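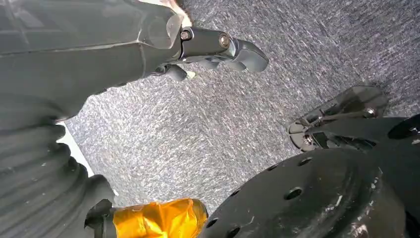 4. What changed at the desk

4.1 Handing over the fetching

Until July, filling small-item orders at Gotthorpe meant reaching, turning and keying in, all done by the same person. We were keen to see what would happen once an arm took on the reaching. It went into a shared desk layout, and the person in the other chair stayed in charge of the order.

The early shifts were a delight to watch! Staff talked to each other more, looked up more often, and soon began to place their own things around the arm's path.
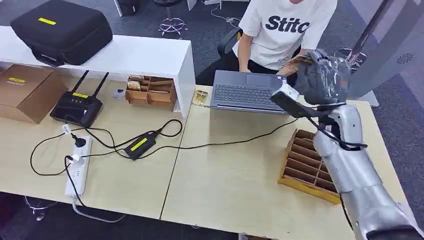 Our main interest is the handover, the short moment when a pack goes from machine to colleague. It sounds simple, and yet most of what people told us was about it. With the arm raised towards someone who has a hand by an open laptop, as in Figure 1, the pack arrives at about chest height and typing has to pause. Some liked that pause. Vasanthi Raju, who trained the first group, called it "a breath I never used to get". Others wanted the pack put down beside them so they could finish a line first, and we think both wishes deserve a setting of their own.

4.2 Who looks after the arm

Small checks became part of the job as well. Five members of staff learned to look over the fingers, joints and covers before a shift, a task that had been meant for the supplier. Ravindran Murthy noted that they took to it quickly and began suggesting changes to the check sheet (several of which we have kept). 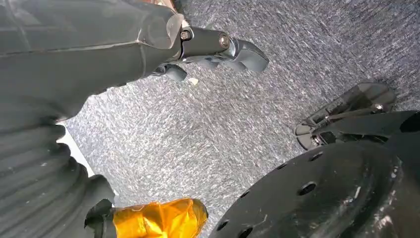 Skimness Papers on Work and Machines, Issue 5, p. 300

Over the study we logged 3000 handovers, 900 of them in the late shift. The late shift is where opinions warmed most. People there had expected to feel hurried, and many said instead that they now set the pace themselves, reaching out when they were ready.

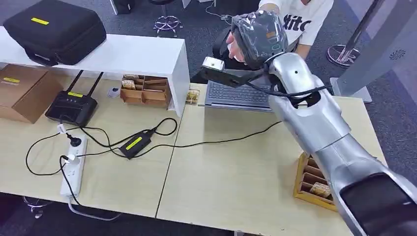 Figure 1. Arm and standing worker at the shared desks, compartment trays within reach.

We would love to repeat the work at Gonent, where the desks are single and the same person would face the arm all day.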